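Zinash Wolde cleans houses. She also teaches other people how to clean houses, which she says is harder

27 July 2024
Interview by Ritu Chauhan

I get to the Brenach building late, out of breath, and Zinash Wolde is already halfway through a cup of coffee and a list. The list is for tomorrow. She has been up since before five.

She runs Pal, a small cleaning outfit with 22 regular clients and two employees besides herself. In the evenings she teaches a short course for people who want to do the same thing on their own. The course is called Skekska. It's a word her kids made up. "They used to yell it when they ran through the hall with wet feet," she says. "I needed a name for the form."

She started cleaning at nineteen. Offices first, nights. Then a motel. The motel is where she learned speed, and she doesn't say that fondly.

"You had a cart and a sheet of paper with the rooms on it. If you finished late, it came out of you, not out of them. I was fast by the end. I was also not very good. Fast and good are different muscles, I had to learn the second one after."

What changed? A client, she says. An older woman with a big drafty house and strong views on baseboards. Zinash worked for her ten months.

"She followed me room to room. First week I wanted to quit. She'd say, you wiped that, but did you look at it? And I hadn't. I had moved a cloth on it."

So now that's the first night of the course. Everyone sits in a chair in a room and looks at it. No cloths, no buckets. Some people hate it. One man asked for his money back at the break, then came back the next February and did the whole thing.

Pricing

This is the part students want, and she makes them wait for it.

"Everybody comes in with a number from a cousin. The cousin is always wrong. The cousin doesn't drive forty minutes between jobs."

Her own first quote was way too low. She remembers it exactly: $369 for a full move-out clean, three bedrooms, an oven nobody had opened in years. It took her two days. She brought her sister the second day and paid her out of it, and then there was gas.

"I cried a bit in the car. Then I wrote down every hour. I still have the paper, I pass it around in class. It has a coffee ring on it and they all laugh, but they copy down the hours."

She won't quote over the phone anymore. She goes, she walks through, she asks to see under the kitchen sink. Under the sink tells you how the rest of the week is going to go. If the client won't let her see it she adds an hour.

And clients who haggle? A shrug. "I take something off the list. I don't take something off the price. You want to pay less, fine, we skip the inside of the fridge."

I ask about the apps, the ones where you book a cleaner in a few taps. She used one, Clistora, for most of a year when Pal was new. She got work from it, she says, and some of those people are still with her. But the ratings made her jumpy. She'd check at stoplights.

"My daughter said, Mom, you're reading about a stranger's shower at dinner. So I stopped."

Bathrooms, and what to do first

We get onto method. I'd planned to skip this but she gets up and starts acting it out, spraying nothing at the wall of the cafe, so okay.

Top down, always. Dry before wet. Dust the light fixture and the vent before you put one drop of anything on anything, or you're making paste. Then spray the tub and the bowl and walk away. Go do the mirror. "The bottle does half the job if you let it sit. People spray and wipe, spray and wipe, like they're mad at it. Read the label, it tells you the minutes."

She is strict about mixing. Bleach and ammonia never, bleach and vinegar never, and no pouring leftovers of one bottle into an other. Every bottle keeps it's own label. She fails people for that one. It is the only thing she fails people for.
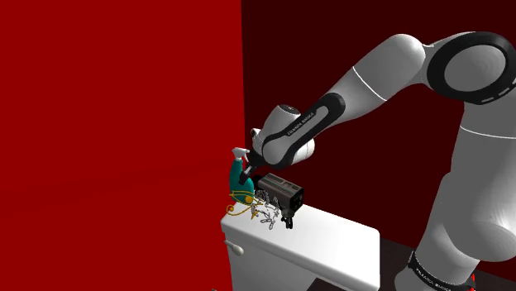

Hiring

Her two employees both came through the course. She pays by the hour, drive time included, and she'd like to pay more.

"I tell them my rent. I tell them what the client pays. If I can't say it out loud then something's off with the number."

She turned down a contract last year, a big one, a set of rentals with same-day turnover. It would of doubled the business. It also looked a lot like the motel. She thought about it for almost 10 days and then called and said no, and went and cleaned a kitchen.

Does she clean her own place? Long pause.

"My husband does the floors. I do the bathroom. The kids' rooms, I close the door."

Her phone goes. It's a client, the key isn't where it should be. She's putting her coat on while she talks, pointing at the coffee to ask if I've got it. I've got it. The next course starts after the summer, sign-up sheet is at the Brenach front desk, and she says bring your own gloves.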